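Search the store Enter keyword or part number Go

Vinon Bench Kit for Two-Arm Student Teams

Part no. 2363
Updated 2020-07-23

The Vinon Bench Kit is a tabletop enclosure for school clubs and college classes that run two small arms side by side. It was drawn up with the robotics club at Mendham, where students use it for the phone stand task in the Vedidton student competition. Teams get a fixed work area that fits on one classroom table, and they can leave it set up between meetings.

The body is aluminum extrusion with three walls. The wall panels and table cover are sold separately and can be any print or color. The Mendham club went with strawberries for the walls and a gray fern and rose pattern for the table, and their arms carry a wrist camera. 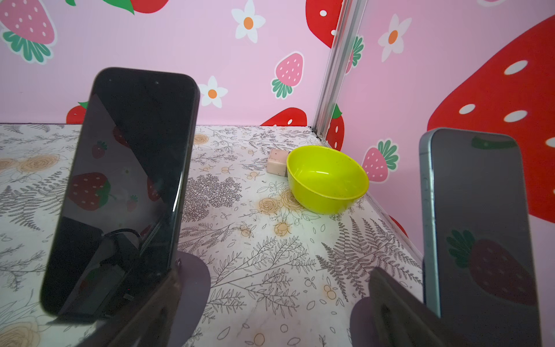
Wrist view with the strawberry wall panels fitted. Phones, bowl and block not included.

Patterned panels are a good choice for teams training on camera input. Plain white panels are cheaper and easier to wipe down – most first-year groups start with those and change over later.

The phone stand task

Each team gets a row of phones laid flat and a set of small stands. The arms have to pick up the phones one at a time and set them in the stands, screen out. Scoring is by phones placed, with points off for a drop or a stand knocked over. A bowl and a block stay on the table as obstacles. Teams may use one arm or both, and the rules allow a change of program between rounds.

Bonifacio Villanueva's task sheet comes with the kit in printed form. It covers table layout, scoring and a practice plan for a club that meets once a week. 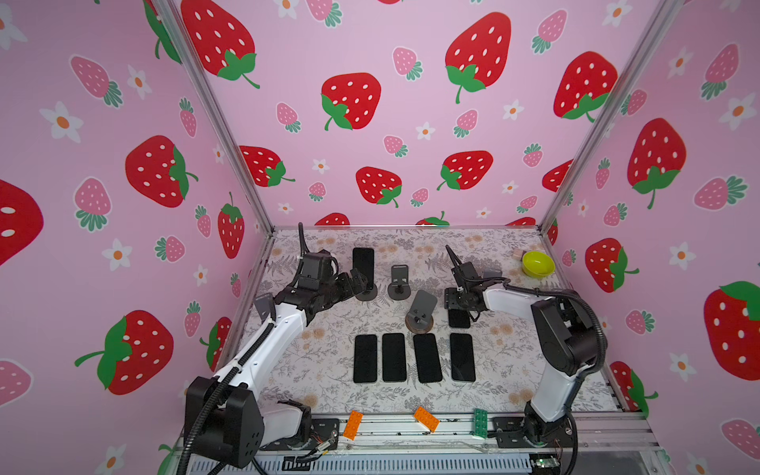

Begoñe Rivas wrote to us that her students got better scores once they gave each arm its own half of the stands. Before that, both arms kept waiting on each other near the middle, and the round ran out.

What is in the box

Extrusion posts and rails, cut to length
Corner brackets and bolts
Base plates for two arms
Cable clips
Printed task sheet

Arms, grippers, cameras and power supplies are not included. Allow one club meeting to put the frame together and a second to mount the arms and route the cables. The assembled kit should be carried by two people with the arms removed.

Orders placed in December ship after the school break.

Comments

Hedvig Sundqvist
Do the base plates fit arms from the older Marín kit? We have a pair and would like to keep them.

Despina Hodoroagă
Ours did, but we had to drill two new holes. The bolts in the box were long enough.

Adoración Lozano
Good frame. I would tighten the corner brackets again after the first few practices – ours had worked loose and the arms were missing the stands by a little every time.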